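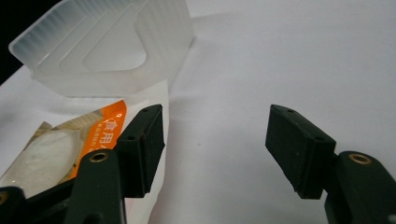
Sorting Kitchen Waste with a Hand-Held Gripper: Build Report
Levente Bozsik and Lucero Cáceres
Oststead Shared Workshop, December

1. What we set out to do

The proposal we handed in promised a machine that would sort household packaging by itself. The report you are reading covers a gripper on a handle, squeezed by a human being. We consider this progress, and we would like to explain how we arrived at it.

The original plan was an arm bolted to a bench, with a gripper at the end. Levente built the arm twice. The first one sagged. The second one sagged with more expensive motors. At that point Lucero suggested taking the gripper off, putting it on a handle and learning what the fingers needed to do before worrying about who was going to move them. We named the result Bavo, after nothing in particular, and the name stuck to everything including the spare parts box.

2. The jaws

Bavo has two fingers, each a black plastic arm carrying a rectangular black pad. The pads are screwed on so they can be swapped, and the arms have threaded brass inserts set into the plastic. We were against the inserts at first, on the grounds that they cost money. Then we stripped the plain printed holes on the first pair of arms in one afternoon and bought a bag of them.

Putting an insert in straight is harder than the videos suggest. You heat it with a soldering iron and push. If you push too fast it goes in crooked, and if you push too slowly you have time to watch it go in crooked. Lucero did all the ones that ended up on the final arms. Levente did the ones in the spare parts box.

The pads went through more versions than we wrote down, which our supervisor has already commented on. Smooth pads slid off anything shiny. Foam pads gripped well and came apart. The ones we kept have a slightly rough, rubbery surface that holds film and paper and also, unfortunately, every speck of dust in the building. We now wipe them before each session – or we wrote on the checklist that we do.

3. What we picked up

Packaging was the right choice of object for the wrong reason. We chose it because it was free. It is also miserable to grip, and so we learned more from it than from the foam blocks we started with.

Stiff molded trays, the frosted kind that come inside boxes, are easy if you take them by an edge and hopeless if you try the flat face. Paper-like bags fold up into the jaws and then unfold again when you lift. Clear film is the worst. It crinkles and throws bright spots at the camera, and it has no opinion about where its own edges are. Bright labels helped a lot, so for two weeks we believed we had solved film, when really we had solved orange.

We worked on a white table because the Pilwood bench in the main room has a grain pattern that our edge detection took for a large number of very thin objects. White on white brought its own trouble. A pale bag on a pale surface has hardly any outline, and the software was inclined to treat it as more table.

4. Results

We logged 802 grasps. Of these, 74 were thrown out before we looked at the outcome, mostly for a hand in the view or a recording started too late. We then set aside 200 of the remaining ones as a test set and promised not to touch it. We touched it once, by accident, and started over with a fresh selection.

Trays did best and film did worst, in every round. Two items lying against each other gave a bad result whatever they were made of, as the fingers need clear table on both sides to come down. Tilting the wrist a little before closing helped more than any change we made to the pads. That was mildly annoying after the month we spent on pads.

5. Things that broke

One arm cracked at the joint behind the pad and was reprinted with thicker walls. One handle was lent to the Lockwood group down the hall and came back with a different trigger, which was better, so we kept it. The printer was out of service for 24 days and we wrote most of section 2 then.

6. Next

The bench arm is still under a sheet in the corner. Levente wants to try a third version with a shorter reach. Lucero wants a gray tablecloth first. The tablecloth is cheaper, and it has been ordered.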